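Robot Teaching Lab
Handout 4: Recording demonstrations by remote control
Heather Urquhart
July 2018

Read this before your first session on the two-arm station. Bring it with you. The check-out sheet at the end has to be filled in before you leave.

Where we are in the course

In Handout 3 you moved a single arm by hand with the motors relaxed and saved the joint angles along the way. That works well for slow motions with one arm. It works badly when two arms have to do something together, because you run out of hands and you tend to push one arm while looking at the other. From now on we use remote control. You hold a pair of leader handles, and the arms at the station follow them.

What gets recorded

Each demonstration is one file. It holds the joint angles of both arms, the opening of both grippers, and the camera video, all on the same clock. We record at 20 samples per second. A demonstration of the can task should fit in 40 seconds. If you need longer than that, stop, discard it and start again.

The can task

One arm picks up a drink can, brings it over to a cup, and tips it as if pouring. The other arm may steady the cup or stay out of the way. Decide which before you press record, and do the same thing in every file of your set. Cans are always empty and rinsed.

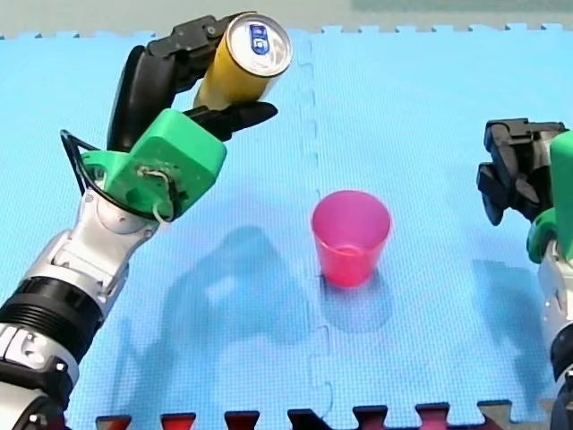
Figure 1. Can held close to horizontal in the left gripper, cup upright on the mat, right gripper open.

Look at the distance between the can and the cup in Figure 1. Students often tip the can early and then carry it across already tilted. A learned controller will copy that. For this set, bring the can to the cup first and turn the wrist second. If you catch yourself doing it in the other order, discard the file.

Keep the idle arm still. Small shaking of your free hand goes into the recording like any other motion. Rest your elbow on the bench.

Grip. Close the fingers until the can stops slipping and no further. The handles give you no sense of force, so you have to judge this by eye. A dented can changes the grasp for whoever uses the station next. Swap it out.

Pauses. A short pause before the grasp is fine. Long pauses are a problem, since the controller sees the same view many times with no motion attached and may learn to sit there.

Naming and upload

Save your set in the Petard folder under your group name. The Litel folder is last year's data and is read-only. Do not rename files after upload. The index is built from the names, and file 1656 in the old set is still missing from it for that reason.

How many to record

Each group hands in 67 good demonstrations. Change the starting place of the cup between files, but keep it within reach of both arms. Discarded files do not count, though you should write down why you dropped them.

Check-out sheet

Group name:
Files kept:
Files discarded, with reasons:
Which job the second arm did:
Anything loose, noisy or damaged:

Reading for Handout 5: the section on copying errors in the course notes, up to the first worked problem.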